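Triagem de hortícolas

A triagem de hortícolas é a separação de frutas, legumes e raízes por espécie, tamanho ou estado, feita antes da pesagem, da embalagem ou da preparação culinária. Pratica-se em armazéns, mercados e cozinhas coletivas, e também em casa, à chegada das compras.

O método mais simples usa uma superfície lisa e clara e um recipiente para cada produto. Os recipientes rasos, como tabuleiros e bandejas, servem para peças pequenas — malaguetas, pedaços de cenoura, rabanetes — que convém manter à vista. Os cestos de paredes mais altas recebem frutos maiores, como mangas ou maçãs, dispostos em poucas camadas para evitar pisaduras.

A cor do recipiente funciona muitas vezes como código. No manual de Hanna Krajewska, adotado na cooperativa Fedoruk, a cenoura vai para o tabuleiro laranja e os lotes pequenos não passam de 500 gramas. Edmund Sobczak propôs mais tarde um sistema de quatro cores, sem relação com a cor do produto.

As malaguetas são em geral separadas no fim, com luvas, e guardadas à parte das frutas que se comem cruas. 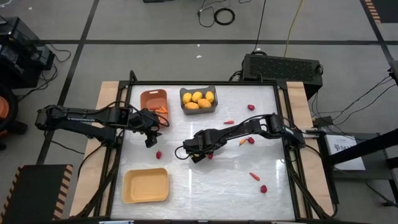

As mangas maduras saem primeiro para venda; as verdes ficam à temperatura ambiente até amolecerem junto ao pedúnculo.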